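## 4. Match day set-up, Covberg scoreboard (junior footy and league)

Do this at least 15 minutes before kick-off. Board needs time to find the handset.

1. Unlock the cabinet. Power switch is bottom left.
2. Wait for two beeps. One beep = no signal, go to 4.3.
3. On the handset press MODE, pick your code, press OK.
4. Enter home team first, then visitors. Up to 18 characters each, no apostrophes.
5. Set the half length. Default is wrong for under-tens, check with the ref.
6. Press HORN once to test. Warn people near the speaker.

**Note:** Oltley grounds have the older Strebel handset. Same steps but OK is the green key.

**Caution:** don't swap the battery with the board switched on. You'll lose the score and the clock and have to key teh lot in again. 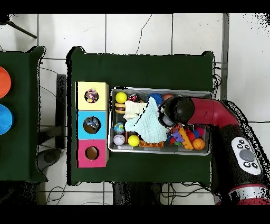
*Toys in the tray, with the three-colour box beside it.*

### 4.1 During play

1. Try or goal: press the team key, then the points.
2. Wrong score? Hold UNDO for 5 seconds. Only goes back one entry.
3. Stoppage: PAUSE. Press again to restart, clock doesnt do it by itself.
4. Half-time: press NEXT. Scores carry over.

### 4.2 Packing up

Hold POWER till the digits go out. Handset back on charge, cable coiled, cabinet locked. Key goes back to the canteen.

### 4.3 No signal

Set handset channel to 233, same as the label inside the cabinet door. Still nothing: restart the board, then ring Clamavari service.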